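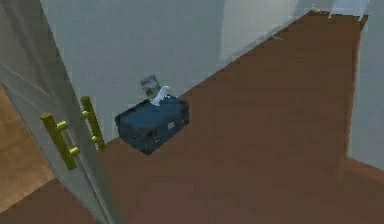 The Barmont Trust opened its guest house on Grilgate in November, and 1,911 nights of accommodation have been provided there in its first year. The house receives the families of patients at the nearby hospital, many of whom live too far away to travel each day. Before it opened, relatives commonly slept in chairs on the ward or paid for hotels they could not afford.

Rooms are offered for up to four weeks, and longer by agreement with the ward sister. No charge is made. The Trust asks only that guests sign in at the desk before 9 pm — late arrivals should telephone ahead.

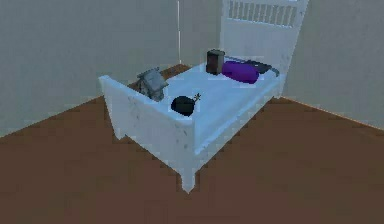

Words by Asmaa Hajji

Of the nights provided, 1,696 were taken up by parents. The remainder went to grandparents, adult children and, in a few cases, close friends. The Trust has now agreed terms for a second house on Abdelaziz Road, where work on the roof and heating will begin in the spring. Applications are made through the ward office.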